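Truvstead Tenants' Council
Minutes of the meeting held Sep 4, 2022

Present: Nestor Padilla (chair), Hanne Riis, Jui-lin Au, Védís Brynjólfsdóttir (minutes)
Apologies: Grethe Kjærgaard

1. July minutes approved with one spelling fix.

2. Visit to the Virkuvard open day, Flekolville
Hanne and Jui-lin went on our behalf. Virkuvard would like to place a kitchen arm in our shared kitchen as a trial, at $352 a month. Hanne said the talk was long on promises. The arm was shown at a counter with a toaster, a toaster oven and a wooden unit with one drawer.
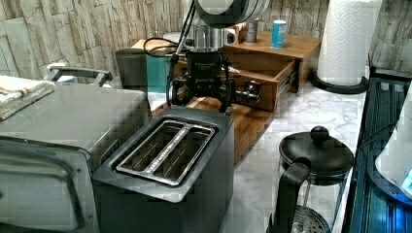
The gripper on the drawer pull.

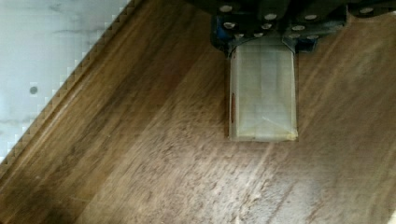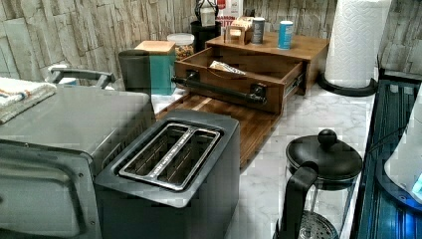 The same drawer, open.

Jui-lin asked the presenter how the arm would manage a drawer that sticks, as two of ours do, and was told this was "on the roadmap." Hanne asked who pays if it breaks a mug. No clear answer. Nestor said a drawer is a drawer — most residents can open one already — and he would want to hear about stove safety before anything else.

The brochure claims 1,336 drawer openings in testing. It does not say how many tries that took. Jui-lin will write and ask.

Védís pointed out that the $800 setup fee is missing from the first page of the offer. Nestor had missed it too.

Agreed: no trial for now. Hanne to request the full price list and the name of a building that has had the arm for a year.

3. Salian boiler contract
Quote of $1,510 received. Held over until Grethe is back.

4. Bike room key
Still missing. Nestor to order a new lock.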